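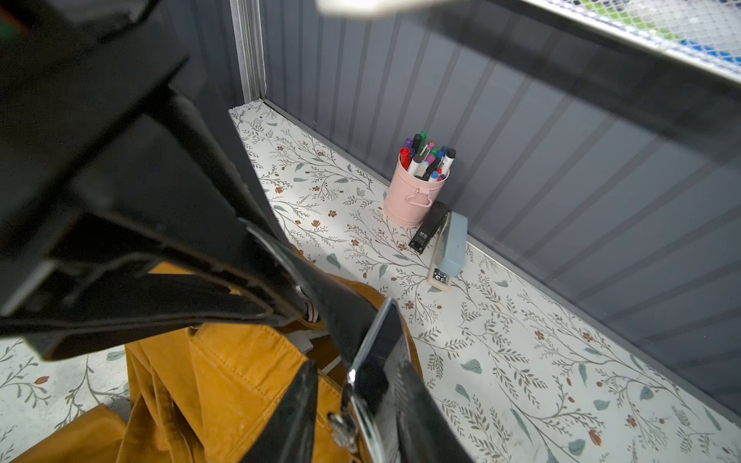
Fig. 1. Wrist view, gripper closed on the mustard garment, pen cup and staplers behind.

Irkesmont manipulation group
Minutes, 07/12/2024
Started late, room booked twice. Minutes from last time accepted, one fix: the garment set is called Fenda, not Fenda 2.

1. Relabeling result
Question from September was whether wrist views help the grasp-point model or just slow it down. Fenda set now relabeled, 109 episodes. Trained with overhead only, then overhead plus both wrists. With wrists, 11 failed first grasps. Overhead only, 50. Same episodes held out both times, same seed.
Discussion: big gap, bigger than anyone expected. Could be that the wrist model is learning the floor print and not the cloth. Leafy pattern is in pretty much every view. Agreed we dont report the number outside the group until that's checked.
Also asked: do tags and pocket edges drive it? Small labels show up well close in, much less from above. Somebody to mask them and rerun.

2. Two-arm pick near the waistband
Pfister policy (the one that brings both grippers to the same edge before spreading) compared against one arm first, other arm follows. Pfister better on trousers, no difference on shirts. Towels not run yet. 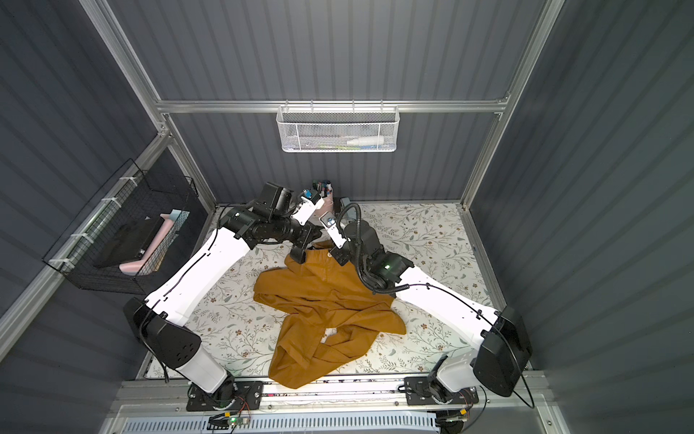
Fig. 2. Both arms at the top edge of the garment, overhead view.

Main worry is the grippers getting in each other's way when the start points are that close. Planner padding is set wide, so it refuses some picks that would be fine. Proposal to cut the padding only for the last part of the approach. Agreed, but log every refusal before and after so we can compare.
Twisted legs still the worst case. Labelers disagree on which leg is on top, so the target itself is noisy. Second pass on those episodes, two labelers each, keep both answers.

3. Background objects
Pen cup and the stuff along the back wall: leave in or clear out? Leave in for Fenda, otherwise the old episodes dont match. Skiditz set gets a second layout with cup moved. Write the layout down in the episode notes this time.

4. Actions
- mask tags, rerun wrist model
- plain floor test, short set, before any more training
- padding change on a branch, refusals logged
- relabel twisted-leg episodes
- towels with Pfister, if time

5. AOB
Disk nearly full, delete old checkpoints. Draft of methods section goes round before next meeting, comments in teh file please and not by email.

Next meeting: same room, time to be confirmed.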